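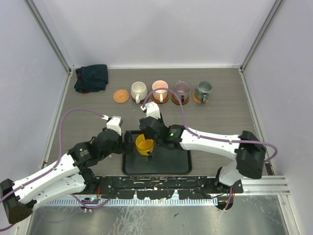 Olto two-arm kit: your questions, my answers

I've been running the Olto kit since June, and I get enough mail about it that I finally sat down and typed up the answers in one spot. Last updated March 5, 2019. If yours isn't covered, the address is at the bottom.

What do I get for my money?

Two arms, two grippers, the rail they bolt to, the power supply, a bag of screws and the control software on a stick. The price was 2,022 dollars when I bought mine. There's a one-arm version for 1,097, and I get asked about that one constantly, so see below.

Do I need both arms?

Depends what you want to do! If you're picking things up from one side and setting them down on the other, one arm will do it, slowly. I went for two because I wanted to work on table-clearing jobs – mugs, coasters, trays, folding a cloth – and with one arm you spend your life writing little detours. My friend Lina Sleiman has the single and is perfectly happy with it, but she mostly sorts screws.

Can it pick up a mug?

Yes, and this is the thing I do most. Handles are easier than rims for me, but you do have to think about which way the handle is pointing when you set the mug out. Start with all the handles facing the front and get that working before you begin turning them. Ceramic has been fine. Glass made me nervous the first week and I still run it at a lower speed.

What about heavier stuff?

Olto says 300 grams per arm. Believe them. I tried a full mug of water once and the shoulder sagged, then the software threw an error and let go of everything at once. Empty mugs only, please.

Why coasters?

Lots of people ask this one. Cork doesn't slide much, and a round disc is a nice clear target. If a mug lands half off its coaster I know right away that my positions have drifted. You can put tape on the table and get the same result, but the coasters were cheap and I like them better.

How long does setup take?

The first time took me a whole weekend, and I'd blame at least half of that on the manual. The wiring diagram has left and right swapped on page 40 (the newer printing may have fixed it, I haven't seen one). Bolt the rail down first, then hang the arms, then do the cables. I did the cables first and had to undo all of it.

Any cable advice?

Clip them along the links and leave a loop near the gripper with more slack than you think you need. Run each arm through its full reach by hand, power off, before you switch on. I've pulled one connector clean out, and the replacement lead took three weeks to arrive.

Do I need an enclosure?

You don't need one, but I'd put up plain walls if you're using a camera. Mine got confused by my bookshelf. I used Joler panels, which cut easily and don't shine back too badly. Aluminum rails for the corners came from the same order.

Is the Ruangrit software add-on worth it?

For two arms, I'd say yes. The stock software will happily let one arm swing through the other. Ruangrit checks for that before it moves. It's fussy to install and the menus are ugly, but I haven't had a collision with it turned on.

Where do you buy spares?

Skatitz carries gripper fingers and motors. Shipping is slow, so order two of anything small.

Is it loud?

Louder than a printer, quieter than a blender. I wouldn't run it in a bedroom.

Can I borrow your mug program?

Sure – write to me and say which version of the software you have, and I'll send the one that matches. You'll have to redo the positions for your own table.

Maya Majali
maya at the usual address on the contact page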